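Lonier opens its neighborhood payments trial to more shops

If you have bought a loaf of bread in Hinds lately, you may have noticed a little square code taped up next to the register, and you may have wondered (as I did, standing there with my wallet already out) what on earth it was for. The answer is Lonier, a small digital currency project that has been running a trial with local merchants since the spring, and which told its members on Tuesday that it is ready to let a good many more of them in.

The numbers are modest, and the people behind it are quite cheerful about that. The trial began with 6 shops and a handful of patient customers. There are now 190 businesses signed up to accept the tokens, and 919 people have opened a wallet on their phones, though only 614 of those made a payment in September. The rest, I suspect, are like my brother-in-law, who downloaded it with great excitement and then forgot his passphrase!

"We wanted something you could spend on a haircut," said Wajid Butt, who started the project with two friends from his old job at Skustier, the payroll software company. "People kept asking me what the price would be next year. I would tell them it's a dollar now and we're working very hard to make sure it's a dollar next year too."

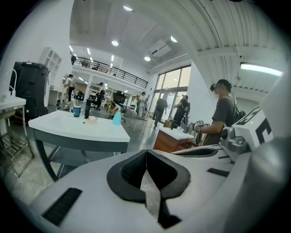
A white table and open floor space in a white-walled workspace.

Each token is backed by a dollar held in an ordinary bank account, and the ledger is kept on Nornance, a shared network that several other town-sized currencies use already. Shops pay no card fee, but they do pay a small charge when they want to turn their tokens back into cash, and that has been the main grumble so far - that and the app, which can be slow on older phones.

Gaspard Bodin, who runs a bicycle repair shop and was one of the first to join, told me he takes a few token payments a day and spends most of them again at the lunch place next door. He likes it very much, he said, but he would still not keep his savings there, and he was glad when Butt told him he shouldn't.

New shops can apply through the Lonier website or by stopping at the merchants' help desk, which is open until 4 p.m. on weekdays. Customers need only a phone and a few minutes - and please, do write the passphrase down on paper and put it somewhere you will remember.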